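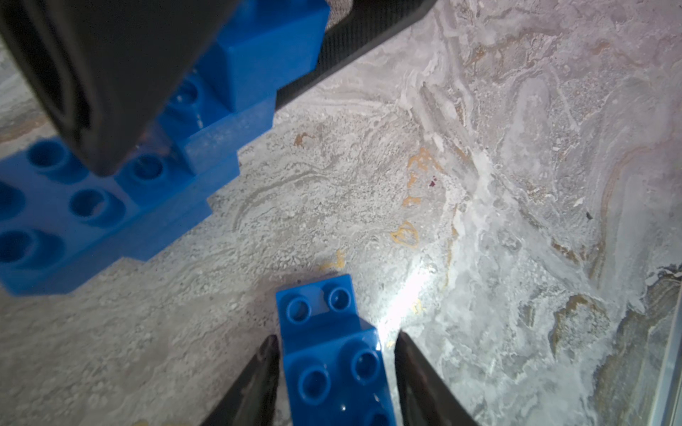
Ticket: sentencing hearings missing from our calendar
Product: Pramunen docket sync
Opened: 2026-10-24
Status: solved by customer, left open for a follow-up question

Hi all, sorry for the weekend ticket, but I have a sentencing Monday morning that my calendar says doesn't exist, so I'd like to get this sorted before then!

I run the office side of things at Bélanger, a small criminal defense practice. We use Pramunen to pull our hearings from the county docket feed and push them to everybody's phones. It has been great for two years (the reminders alone saved my sanity). Then yesterday one of our attorneys asked why her Monday was blank when she had a client being sentenced at 9. The hearing is right there on the court's own site. In Pramunen, nothing. I scrolled through the rest of October and found 7 hearings missing. All sentencings. Arraignments and motion hearings are fine, pretrials are fine.

What I tried, in order:

Logged out and back in. No change.

Ran a manual sync. It said "Complete, 2,050 records checked" and added nothing. Not one error, which I found kind of insulting.

Turned off the hearing type filter, in case somebody had unchecked Sentencing by accident. It was checked. I unchecked it, saved, checked it again, saved. Nope.

Looked up one of the missing cases by number in the search bar. Found it! So the case is in there, it just isn't attached to us. The attorney of record field said "Unmatched."

That got me somewhere. I opened the raw entry (the little arrow next to the case number, I had never clicked it before) and our firm name was showing up as B?langer. On the arraignment for the same client it was spelled properly, accent and all.

So then I called the clerk's office voicemail line, and the recording mentioned that sentencing hearings moved this month to a new scheduling system from Wiltix. Everything else is still on the old one. My guess is the Wiltix side is sending the é in some format Pramunen can't read, so the name doesn't match and the hearing gets tossed into a pile somewhere.

And there is a pile! Settings, then Matching, then Unassigned. I had 610 entries sitting in it. Most have nothing to do with us, they're from all over the county, but our missing ones were in there.

The fix, for anybody else with an accent in their firm name: go to Settings, Matching, Aliases, and add the mangled spelling exactly as it appears in the raw entry. I added "B?langer" and also plain "Belanger" to be safe. Hit save, then run a manual sync. It took 5 minutes and all the sentencings came in, including Monday's. The phone reminders came through too.

One thing still bugging me. We send client letters through Sitico, which reads from the Pramunen calendar, and the letters for those hearings never went out. If I press Resend All, will it send second copies to the clients who already got theirs? I really don't want to mail people a duplicate notice about their own sentencing, they're nervous enough. I'm calling Monday's client myself, but I'd love an answer before I touch that button for the others.

Also, could Unassigned get a badge or an email alert or something? I had no idea it was there.

Thanks so much!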